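The Fruit Bowl Question: how a shared kitchen eats (or doesn't)
Student project report, Food and Everyday Life module
Submitted 30 July 2026

1. Background

Velham is a student house with 12 residents and one kitchen. Everyone who lives there believes in fruit. Everyone buys it, and a fair amount of it is thrown away in a state best left out of a report. I wanted to know whether the place where fruit is kept has any effect on whether it gets eaten.

My first proposal covered the whole weekly shop. My tutor wrote "fruit?" in the margin, and that was the end of the weekly shop.

2. Method

The project ran for 15 days in June. In the first week the fruit stayed where it had always been, in a carrier bag at the bottom of the fridge, underneath somebody's leeks. After that it went into a bowl on the table. The bowl and a kitchen scale were bought from Poko, the discount shop by the bus station, and the fruit came from the Eketti market, where oranges and lemons are sold by the scoop and you take what you are given.

I weighed the fruit each evening and wrote the result on a sheet taped inside the cupboard door. Residents were asked to behave normally. Two of them began eating oranges in front of me and looking round for approval, so their first few days were left out.

The table got its lace cloth with the big daisies, and the green bowl with the small white crosses went on top. I had planned on a plain background, but the cloth was voted for and I was outnumbered.

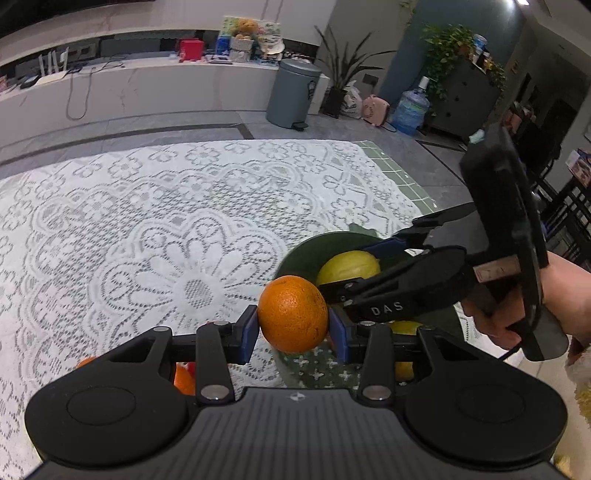

Does it matter which fruit goes on top?
More than I expected. Oranges left on top went quickly, while oranges underneath lemons might as well have been back in the fridge, as people would lift one lemon, lose heart and have toast.

3. Results

In the fridge week, 916 g of fruit was eaten by the entire house. I checked this figure twice and it did not improve. In the bowl period we got through more than that by the second evening, nearly all of it oranges.

Lemons were a disappointment throughout. Over the whole project 2 were used, one in a dressing and one to clean the kettle. I have counted the kettle as consumption, though my tutor may not.

4. Problems

The periods were not the same length, the weather turned hot halfway through, and the Fu noodle bar round the corner closed for repairs, which left several residents with no choice but to look at the table. Any of these could explain the change. The scale also had to be reset whenever someone used it for pasta - mostly without telling me.

5. What I would change

I would start with the bowl and finish with the bag, weigh peel separately, and buy far fewer lemons. The bowl is staying where it is. So is the cloth.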